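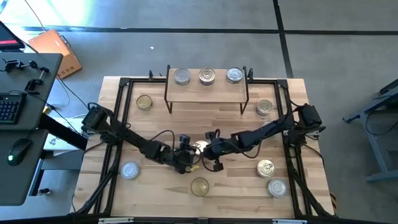
Pre-run checklist, two-arm can station
Home | Club | Builds | Checklists | Contact

Room 131, Didus Robotics Club. Shelf-stacking project, November. Filled in by Wolfram Hinrichs before the afternoon runs.

1. Frame bolts and arm bases. OK. The left base took a quarter turn on one bolt. Check it again next session.

2. Cables. OK for now. They bow out a long way at the joints when both arms reach for the middle. Watch them on the first slow pass.

3. Wrist cameras. Both mounts tight. Lenses wiped.

4. Gripper tips. Yellow tape at the tip of the left gripper. Replace it if it lifts.

5. Cans. Any can with a dent or a sharp rim goes in the scrap bin. Pull-tab lids are fine as long as the tab lies flat.

6. Raised shelf. Pressed down on both ends, no rocking. Keep cans off the very edge.

7. Floor. NOT OK. Cables trail between the desk and the table. Tape them down or route them behind the desk before anyone walks through there.

8. Stop button. Tested from both sides of the table. Works.

9. Speed limit. Set to slow in the Wisiteck software. Leave it there until 3 clean passes are logged under Filip, our name for the stacking routine.

10. Finger gap and reach. Open the fingers all the way, bring the wrist in over the wood near the cans, and look for contact with the shelf panel. Hands stay outside the black frame.

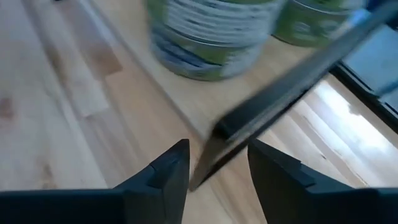
Zasaner asked whether item 10 should be done with the arms powered but paused, as the step doesn't say. Powered and paused is correct. I will add it to the next copy.

Open items: 7. Recheck: 1.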